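Unidade 4 – Halteres ajustáveis: montagem, verificação e arrumação

Apontamentos para a aula prática de Equipamento de Treino com Cargas
Versão de 25 de junho de 2018

Material necessário por grupo: uma barra curta roscada, discos aos pares, dois fixadores de rosca, um pano seco e a ficha de registo Ongart.

1. Partes do halter

O halter ajustável compõe-se de uma barra, de discos e de fixadores. A barra tem uma zona central recartilhada, onde se coloca a mão, e duas pontas roscadas. O recartilhado aumenta o atrito com a palma. Quando está gasto ou cheio de magnésio, a pega perde firmeza e a barra deve ser limpa com escova.

Na sala usamos dois modelos de barra, o Pruto e o Drudholm. As roscas não são compatíveis entre si. Um fixador Drudholm entra duas voltas numa barra Pruto e depois prende; não se deve forçar.

2. Peso nominal e peso real

O valor gravado num disco é nominal. Na pesagem do material da sala, uma barra Pruto deu 1.680 g e outra, do mesmo lote, 1.630 g. A diferença não tem importância no treino geral, mas deve constar da ficha quando o halter é usado em testes de força.

O peso total inclui sempre a barra e os fixadores. É frequente o aluno somar só os discos e registar uma carga inferior à verdadeira.

3. Sequência de montagem

Pousar a barra numa superfície plana e estável, nunca sobre os joelhos.
Passar o pano nas roscas e confirmar que não há limalha nem fios amolgados.
Enfiar o primeiro disco até encostar ao batente.
Enfiar o disco correspondente no lado oposto.
Se houver mais discos, continuar alternando os lados, do maior para o menor.
Enroscar os fixadores à mão, no sentido dos ponteiros do relógio, até haver contacto com o disco exterior.
Apertar mais um quarto de volta.

Não se usam alicates nem chaves. O aperto excessivo deforma a anilha de borracha do fixador e torna a desmontagem difícil.

4. Verificação antes do uso

Com o halter ainda pousado, tentar rodar cada disco. Pode girar ligeiramente, mas não deve deslizar ao longo da barra. Comparar depois o comprimento de rosca livre nas duas extremidades. Se os discos forem iguais e o comprimento diferir, um deles está mal encostado. Só então se levanta o halter, primeiro a poucos centímetros do apoio.

Repetir a verificação entre séries. O movimento de rotação do punho desaperta os fixadores aos poucos, sobretudo nos exercícios de bíceps.

5. Arrumação

Desmontar sempre o halter no fim da aula. Os discos vão para o suporte Tovport, por ordem de peso, e as barras ficam deitadas na gaveta inferior. Os fixadores guardam-se aos pares.

6. Exercício para a ficha

A leitura das pontas da barra é o modo mais rápido de detetar uma montagem por acabar. Cada grupo deve observar o halter antes de lhe tocar e anotar o que falta corrigir. Neste, com dois discos pretos na barra, a ponta roscada de um lado sobressai pouco e a do outro é bem mais comprida, pelo que a posição dos discos tem de ser revista segundo o ponto 4. Registar na ficha o modelo da barra, os discos usados e a correção feita, e entregar antes da arrumação.
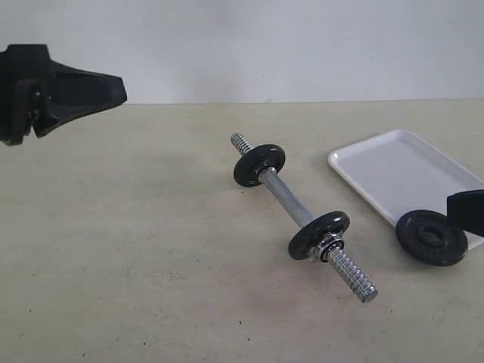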